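Danddale Pet Owners Forum > Dogs > Adoption and Fostering

Thread: First-time foster, dog won't settle at night

gatepost_k
Joined in May
We started fostering through a small rescue on the Gerkar side of town. Our first dog is an adult hound mix, 60 pounds, very sweet during the day. At night he whines from the time the lights go off until two or three in the morning. He has a crate in the laundry room with the door open and a blanket over the top. He gets a walk before bed and his last meal is at six.

The foster sheet says to ignore whining. We did that for four nights and he got louder. We're tired and the people next door have said something. What have other fosters done?

mudroom_mary
Four nights is nothing for a dog who just changed homes. I'd stop ignoring it, though. Move the crate into your bedroom or right outside the door. Most of mine quit whining the first night they could hear someone breathing. After a week or two you move it a few feet at a time toward where you want it.

tallgrass88
I disagree with moving the crate. If he sleeps next to your bed he'll expect that in his adoptive home, and the adopters may not want it. I've had 14 fosters and every one of them slept in the kitchen from the first night. Some cried. It stopped by the second week.

mudroom_mary
Second week is a long time when you share a wall with someone.

tallgrass88
Sure. But so is returning a dog because he can't be alone.
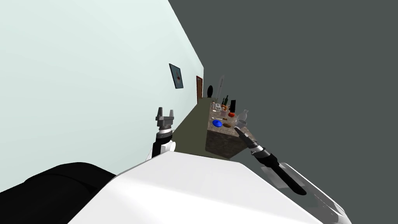
I also think the laundry room could be part of the problem. Pipes and dryers tick and knock for a good while after you shut them off, and hounds hear all of it. Try a room that doesn't have machines in it, and leave a fan running. Feed him in the crate too, all his meals, with the door open. Don't use the crate only at bedtime.

gatepost_k
He does eat in there. I hadn't thought about the dryer. We usually run a load after supper.

old_leash
Ask the rescue what his setup was before. If he came from a kennel with other dogs in the next run he may never have slept by himself. That's a different problem from a dog who doesn't like the crate. Does he whine if he's loose in the house at night?

gatepost_k
We haven't tried him loose. The foster agreement says crated overnight for the first 14 days.

old_leash
Then stick with that, but call your foster coordinator. They would much sooner get a call now than an email saying you quit.

Things I would go through, in this order:

1. Have the vet check him if it hasn't been done since intake. Ear infections and sore teeth keep dogs up. The rescue should pay, so get approval first.

2. Move supper an hour later and take him out one more time right before you turn in. Six is early if you go to bed at eleven.

3. Give him something to chew in the crate for 20 minutes while you're still up and in the same room.

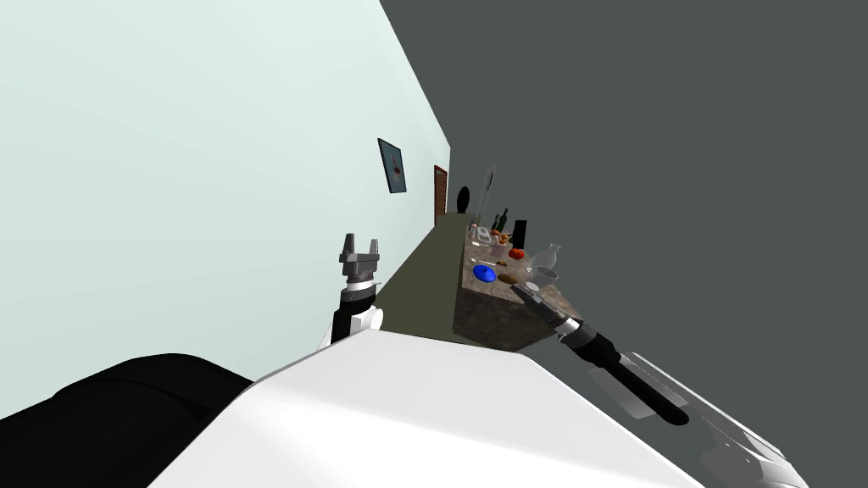

4. Put him where he can hear you. I'm with Mary on this one. You can train the distance later.

5. Write down when he starts and stops each night. The adopters will ask and you won't remember.

tallgrass88
I'd do all of those except four. We aren't going to agree on it.

pepperjack_dad
Does anybody use the calming chews? Bepari Feed on the county road has a jar for $9.00 and my sister's beagle gets them.

mudroom_mary
Ask the rescue before you give a foster dog any supplement. Some of them have it in the agreement that you can't.

pepperjack_dad
Fair point.

gatepost_k
Update, 12th October. Coordinator was nice about it. She looked up his file and he did come from a shared run with two other dogs. Vet found a mild infection in the left ear, so he has drops now. We moved the crate to the hallway outside our door and stopped running the dryer at night. Last night he whined for up to 14 minutes and then slept until five.

old_leash
Good. Keep going with the drops even if the ear looks better.

tallgrass88
Glad he's sleeping. I'd start moving the crate back soon.

mudroom_mary
I'd leave it until the ear clears up. Is he going to the Gridero adoption day?

gatepost_k
Not this one. They want the ear checked again first.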